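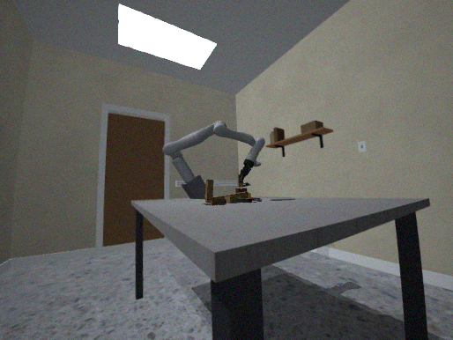

Figure 2a. Light grey tabletop, darker side faces and speckled pale grey floor.

4.2 Surface colour and judged cleanliness

Lozano and De Luca reported that cleaners at the Delesholm offices missed more soiling on patterned surfaces than on plain ones. We repeated their task at Ballance and Kamton under 225 lux, with a lamp colour of 3000 K.

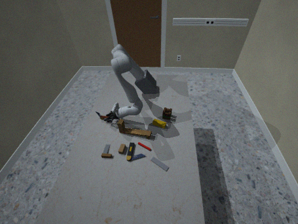 Judged cleanliness fell sharply once a mark could be told apart from the pattern of the surface itself. Marks with a closed outline were named first at both sites. The rounded brown stain near the bottom edge of Figure 2b is of this type, while the fainter tan marks to its right are closer to what we scored as diffuse. Diffuse marks were often taken for part of the finish.
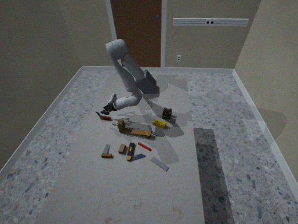
Figure 2c. Greyish beige back wall with a dark reddish-brown door and white trim.

Wall colour had a weaker effect. Raters placed darker walls lower on the scale at Kamton only, and the difference did not hold when the 2 rater groups were pooled.

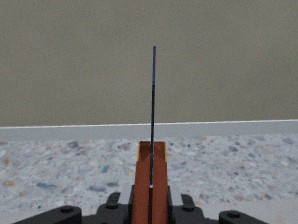

Figure 2d. Pale speckled surface beside a plain grey-brown one; dark blue object in front.

Speckled finishes hid fine grit at both sites. Plain mid-tone finishes gave the most even scores, and the Serra scale was therefore fitted to these first.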